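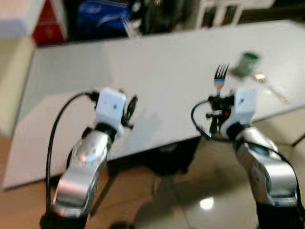
Tramness Two-Arm Station: Setup and Operation
Posted in: Manuals > Data Collection
September – Cimico Documentation

Section 4. Recording Demonstrations

4.1 Before the first take

The station must be homed and both wrist cameras must be streaming before Skilleck will open a session. If a camera tile stays gray, reseat its connector and restart the camera service only. A full restart clears the arm calibration.

1. Clear the tabletop of anything that is not on the task sheet.
2. Run each arm by hand through its full reach. Watch the cable at the wrist. It should form a free loop and must not catch on the elbow joint.
3. Open and close each gripper 2 times at low speed.
4. In Skilleck, select New Session, then pick the task from the list. Do not type a task name by hand. A spelling difference creates a second task and splits the data.

CAUTION: Keep hands outside the reach of both arms whenever the drive is enabled.

4.2 Recording a take

1. Place the objects for the task. Change their positions and angles between takes, within the area given on the task sheet.
2. Bring both arms to the start pose.
3. Press the left pedal. Wait for the tone, then begin.
4. Perform the task at an even pace. Short pauses are acceptable. Long ones teach the policy to stop.
5. Return to the start pose and press the left pedal again.
6. Mark the take Keep, Retry or Discard.

For table-setting tasks, grip cutlery by the handle and approach from the side. A fork held upright gives the wrist camera a clear view of the tines, but it must be turned before it is set down. Include the turn in the take.

NOTE: A dropped object does not spoil a take if it is picked up again and the task is finished. Mark it Keep and add the tag "recovery". Recovery takes should stay below 40 in any one batch.

4.3 Start pose

The start pose holds the arms clear of each other, with the grippers over the table and the jaws slightly open. Skilleck compares the measured joint angles with the stored pose and refuses the take if any joint is out of range. Error 261 means that the check failed on at least one joint.

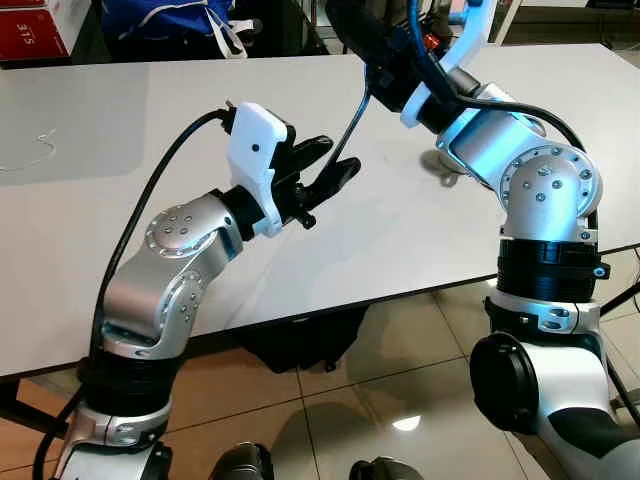

One operator wrote to us that the check was too strict, and that most of a Thursday shift went to clearing the same error on an elbow joint. The limits were widened slightly in the current release. If the error repeats on one joint, run the calibration in Section 3 – do not force the arm into place.

4.4 Camera views

Each take stores the head view and both wrist views. The wrist cameras see well past the table, and whatever stands in the room is recorded along with the task. This is allowed.

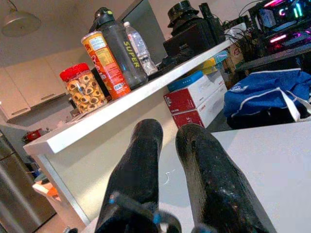
Background variety is useful to the model up to a point. Screens showing private data, name badges and faces are not allowed and must be moved out of view or covered before the session starts. Moving lights should be switched off.

After around 40 takes, close the session and let the upload finish. Open the first and last takes in the Zepeda viewer and confirm that all views play in step. If one lags, discard the session and see Section 7.2.

Contact support | © Cimico. All rights reserved. | Back to top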